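Gramdale Annex, small-battery storage and disposal checklist
Revised August
14 shares · 2 comments

1. Collection point kept off window sills and heaters. OK.
2. Terminals taped on all lithium and 9 V cells. Two untaped — corrected on the spot.
3. Bin no more than 50 percent full. OK.
4. Swollen or leaking cells held apart in sand. No sand at point B. Open.
5. Sorting done on a clear, level desk. OK.

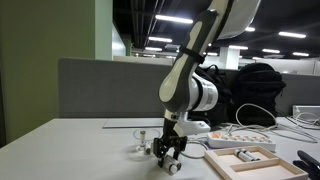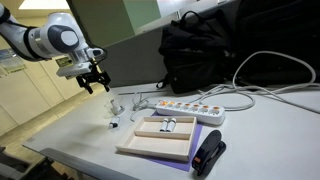

Gonemari asked whether alkaline cells need tape as well; the site rule covers them only when mixed with other types.

6. Extinguisher within 60 feet, tag current. Tag unreadable. Open.
7. Pickup log signed. Last entry is form 966, Skosmont route. OK.

Items 4 and 6 to be closed before the next pickup.

Comments (2)

Pace: Item 3 used to say two-thirds. Which one do we post on the lid?

Skosmont desk: 50 percent. Old labels can come off.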